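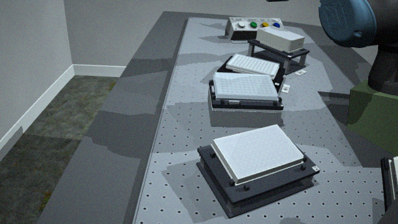
**Hollis Reservoir Water Quality Group: minutes, October meeting**

Present: Fonura (laboratory), Perkar (field sampling), Hollis plant operations, Prinorska district office.
Start: 9:30 a.m. The Prinorska office joined by phone from item 2.

**1. Previous minutes**

Accepted with one correction. Under item 4, "north intake" should read "north inlet." The intake is on the dam side and was not discussed.

**2. Summer sampling round**

Perkar reported that all scheduled stations were sampled except the two shallow stations in the east arm, where the water level was too low to launch the boat. Shore samples were taken at both and have been flagged in the results table. The group agreed that shore samples will stay in the record but will be left out of the seasonal averages.

Total phosphorus was higher in the bottom samples than in the surface samples at the deep station, consistent with low oxygen near the sediment in late summer. Manganese followed the same pattern. Plant operations confirmed that the lower draw-off gate stayed closed during this period and that finished water manganese did not change.

Prinorska asked for the oxygen profiles to be plotted by depth below the surface and by elevation. The surface dropped far enough over the summer that the two plots do not line up. Perkar will supply both.

**3. Holding times**

Fonura raised the late arrival of chlorophyll samples. The group limit from collection to filtering is 30 hours. Several coolers from the upper stations came in close to that limit after the road closure above the dam. No samples were rejected.

Options discussed:

- Filter in the field and send frozen filters.
- Move the pickup from late afternoon to noon and sample the upper stations first.
- Leave the schedule alone and use the longer road only when the dam road is closed.

The second option was adopted for the next round. Field filtering was not ruled out, but Fonura would want paired samples before accepting it, and there is no budget line for paired samples this year.

**4. Laboratory methods**

Fonura proposed moving nitrate and ammonia from single cuvettes to plates. The detection limit for nitrate is unchanged. For ammonia it is slightly worse, and the group was not willing to accept that for the deep station. Agreed: nitrate moves to plates, ammonia stays as it is.

Blanks and standards will be run on every plate. If a blank fails, the whole plate is repeated. Fonura will keep the leftover sample refrigerated until the results are released so that a repeat is possible.

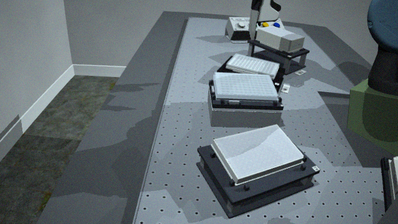

*White plate on a black two-level holder, perforated bench surface.*

Plant operations asked how old and new nitrate results would be told apart in the database. A method code will be added to each record. Existing records will be given the old code in one batch, and no values will be edited.

**5. Turbidity meter at the inlet**

The meter drifted upward from midsummer. Cleaning brought the reading back down, which points to growth on the lens. The wiper is turning but the blade is worn. Nearly 60 days of readings are affected and will be marked as estimated. Perkar did not support applying a straight-line correction, as the rate of growth is unlikely to have been steady. Hollis will replace the blade and check the meter against a bench reading at each site visit.

**6. Public data page**

The Prinorska office has received requests to clarify several entries. The following wording was agreed for the page.
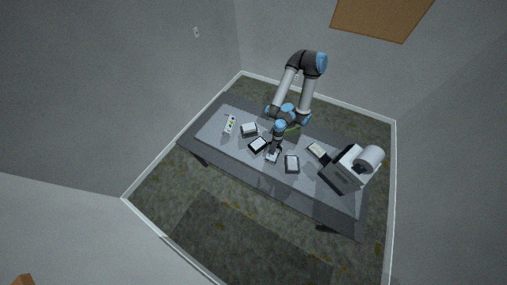 Why are some values shown with a "less than" sign?

The amount in the sample was below the lowest level the method can measure reliably. The number after the sign is that level.

The page will also carry a short note on the shore samples from item 2.

**7. Actions**

| Action | Owner |
|---|---|
| Oxygen plots by depth and elevation | Perkar |
| Revised pickup times to all parties | Perkar |
| Nitrate method code, batch update | Fonura |
| Wiper blade, inlet meter | Hollis |
| Data page wording | Prinorska |

**8. Other business**

The spare depth sounder is still at the Hollis boathouse and should go back to Perkar before the boats are taken out of the water.

Closed at 11:10 a.m. Next meeting after the winter round, at the Hollis plant.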